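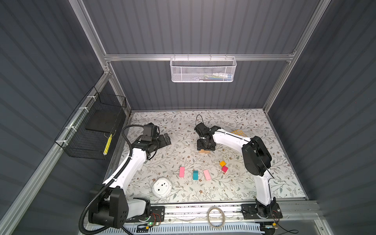 Transfers and squad building – notes for session 3

Okay, last time we got stuck on wages, so I'm picking up at the loan market and we'll finish wages when I hand back your essays.

A loan is a registration moving for a while. The parent club keeps the contract, the borrowing club gets the player, and the two of them argue over who pays what. Our running case is still Monti, the club we made up the budget for in week one. They need a left-back, they have 2000 a week left for wages, and Skanbridge are offering Unai Figueroa if Monti cover half his pay. Half is 1000, so it looks like a bargain! But look at the recall clause before you get excited. Skanbridge can take him back in the January window, and then Monti are short again with most of the season to go.

Option two is a free agent, Pravesh Molefe, who wants the full 2000 and a two-year deal. I like this one more than most of you did (I read the forum, I know) – he's dearer, but you can plan around him.

Things I'd like you to have straight by the end:
– the difference between a loan fee and a wage contribution
– what an option to buy does, and how an obligation differs
– why a selling club might want a sell-on percentage over more cash now

Reading is the Villalobos chapter, first half only. The second half is all agents and we don't get there until April.

Svenja Stöcker asked if the seminar groups can swap players between them. Yes, but write the terms down and both groups sign it. Last year Tundura and Sokside each thought they owned the same goalkeeper.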